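Gaps, Seams and Other Places Your Pen Went

All furniture is sold on its surfaces and lived with at its edges. You stand in the showroom stroking a tabletop like a horse's neck, you bring the thing home, and for the next ten years you deal with the crack down the side of it, into which slides every bank card, hair clip and uncooked noodle you own.

I have a lot of white furniture. I bought it in a period of optimism. What follows is what I do about the narrow places in it.

Getting things out

Before you reach, look. Put a flashlight on the floor at one end of the gap and your eye at the other. Light from above just shows you the top two inches and a feeling of depth. Light from below shows you the noodle.

For paper and cards, take a wooden yardstick and put a loop of painter's tape on the end, sticky side out. Press, count to five, lift slowly. Don't use duct tape. It will grab the furniture first and your card second, and then you have a yardstick stuck down there too.

For screws, pins and keys, a magnet on a string works if the thing is steel. If it's brass, you will dangle that magnet for quite some time before it occurs to you. Ans Brouwer taught me to stretch a thin sock over the vacuum hose and hold it with a rubber band, and that gets brass, plastic, beads and earrings alike. Use a clean sock. You'll be picking things off it with your fingers.

Anything small and dark you find down there, keep until you know what it is. I have a jar. It holds 29 items at present, and one of them holds up a shelf somewhere in this house.

Cleaning the gap

Dry first, always. Dust plus water makes a gray paste, and the gap is exactly the wrong shape for removing paste. I wrap an old T-shirt around a wooden spoon handle, tie it on with string and run it top to bottom, turning it as it fills. Then the same again with a fresh cloth, barely damp, and a drop of dish soap if the kitchen is involved.

Skip the spray bottle. Board edges are where the finish is thinnest, and a good squirt will soak in and swell the edge so that it never sits flat again. Ask me about my bathroom cabinet. Or ask Grigoris Kalogeropoulos, who had to plane the door so it would close.

Closing the gap, or giving in

Some gaps can simply be shut. Empty both pieces, check that each one stands level, and walk them together a little at a time from the bottom. Pushing at the top makes them lean into each other like two people leaving a wedding.

If they won't meet, look down at the baseboard. Nine times out of ten that's what is holding one of them out. You can cut a notch in the side panel, or you can do what I did, which is lay a strip of foam pipe insulation in the top of the gap, pressed just below the surface. White foam in white furniture is very hard to spot. It comes out for cleaning and costs less than the things I used to lose.

A gap wider than your hand is storage, and you may as well admit it. Trays go in there, or the ironing board, or the folding stool Marlene Kettler left here in May and shows no sign of collecting.

White on white

Pale boards against a pale wall look very calm, and you will not be able to see where one stops and the other starts. This matters when you're putting down a full cup. It also matters when you wipe, as the line of grime at the back seam goes unnoticed until the sun comes in low, usually with company.

Run a dry paintbrush along the seam once a week. A one-inch brush with the bristles trimmed short is best. If the seam has already gone gray, use a white eraser, the soft school kind, and brush up the crumbs before they make their own way into the gap.

Melamine sponges do work, but go gently and try them on the underside first. They are very fine sandpaper with good manners, and on a matte surface they can leave a shiny patch.

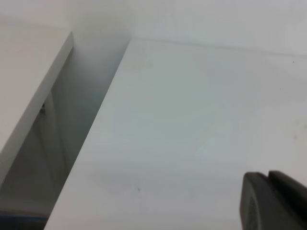 Loose hardware

Twice a year, go around with a screwdriver and snug up whatever you can reach. Snug is the word -- one more heave and the screw spins free in its hole forever. If it already spins, take it out, put in two wooden toothpicks dipped in wood glue, snap them off flush, let them dry overnight and drive the screw back in.

Then look in the jar. Something in there may fit.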